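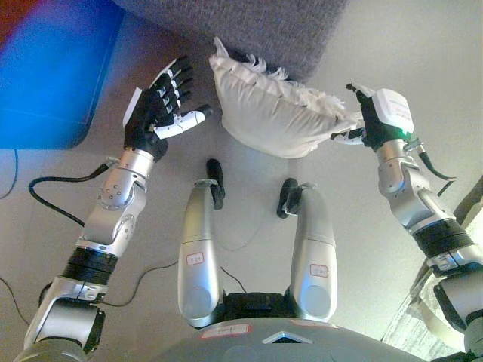
Pillow handling, two-arm setup. Right hand holding one corner, left hand open.

# Equipment planning meeting, April

**Present:** Thongchai Nuchit (chair), Saadet Soylu (minutes), lab technicians, purchasing
**Apologies:** Kisthorpe site lead
**Start:** 9:30 a.m.

## 1. Previous minutes

Accepted with one correction. Under item 4, "hand assembly" should read "hand and wrist assembly." The wrist is a separate line on the Voltico quote and was left out of the total.

## 2. Status of the soft goods work

S. Soylu reported on pillow and cushion handling. Pinch grasps at a corner are the current method. Work on bringing the second hand in to support the free end continues. Pillows with trim along the seam remain in the test set. T. Nuchit asked whether they should be dropped until the plain ones are reliable. Agreed to keep them, logged separately.

Hours on the current pair of hands stand at 754. The service interval in our own maintenance plan is 1292 hours for a full strip-down, with a tendon check at the halfway point. The halfway check is overdue. Technicians to do it before any further long sessions.

## 3. Replacement hands

Two options were tabled.

| | Option A | Option B |
|---|---|---|
| Supplier | Voltico | Meesuk |
| Scope | New left and right hands, wrists included | Refurbish current pair, one spare right hand |
| Lead time | 17 weeks | 11 weeks |
| Downtime | Changeover only | One hand away at a time |
| Firmware changes | Yes | No |

Purchasing noted that the Voltico price is held until the end of the quarter and that Meesuk has not yet confirmed freight. The two totals cannot be compared until that figure arrives.

S. Soylu preferred Option B. The right hand does most of the pinching, so a spare on that side covers the likeliest failure. Option A would also mean repeating the calibration work on both sides. T. Nuchit agreed on the technical case but wants a written statement from Meesuk on what "refurbish" covers. The last quote listed finger segments and did not mention the thumb.

Decision deferred to the next meeting, pending the Meesuk statement and freight cost. Purchasing to ask Voltico for a one-month extension in the meantime.

## 4. Cables

Discussion of cable management on the arms and on the floor. At present there are loose runs on both. Technicians proposed:

- a sleeve on the external wrist cables, with enough slack for full elbow travel
- a ceiling drop for runs that now cross the floor
- right-angle connectors at the wrist, if the housing allows

The sleeve and connectors can come out of the consumables budget. The ceiling drop needs a facilities request and a contractor, and will go in as a capital item. T. Nuchit asked for the sleeve to be tried on one arm first. Left arm selected.

## 5. Test items and furniture

The Rustia order for replacement pillows and covers was approved. Purchasing asked for one order per quarter in place of the current ad hoc requests. S. Soylu to supply a list by size, fill and cover fabric.

A request for a second upholstered piece at a different seat height was not approved. Kisthorpe has one in storage and will be asked to release it. Transport cost to be charged to this project.

## 6. Spares budget

The spares line is over 17 percent spent, mostly on fingertip pads and fasteners. No change proposed. Technicians asked that small grippers be added to the spares list. Agreed in principle, quantity to be set after the next stock check.

Labels: handwritten labels are to be replaced with printed ones at the next service. Label stock is already on the shelf.

## 7. Actions

| Action | Owner |
|---|---|
| Halfway tendon check, both hands | Technicians |
| Written refurbishment scope from Meesuk, thumb included | S. Soylu |
| Freight figure from Meesuk | Purchasing |
| Price extension from Voltico | Purchasing |
| Sleeve trial, left arm | Technicians |
| Facilities request for ceiling drop | T. Nuchit |
| Quarterly test item list for Rustia order | S. Soylu |
| Furniture release and transport, Kisthorpe | T. Nuchit |

## 8. Any other business

Purchasing reminded all present that quotes must show the wrist, hand and cable set as separate lines. Combined quotes will be returned to the supplier.

Meeting closed at 10:50 a.m. Next meeting in May, same room.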